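The Cuner is a full-size humanoid robot sold by Stester for work in homes and small offices. It was introduced in October as a kit, and a ready-built version followed. The kit has 651 parts and is sold with two hands, a charger and a stand.

The robot is programmed with Triren, a software package offered by the same firm. Basic tasks include fetching, sorting and putting away groceries.

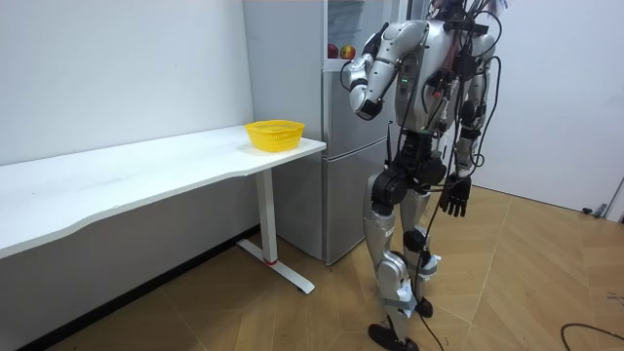

Triren is licensed yearly -- the first 2 years are included in the price. Owners can add tasks from a shared library, which held 32 entries at launch. Repairs are handled by the Stester workshop in Barajas.

Contact | Copyright Stester | Back to top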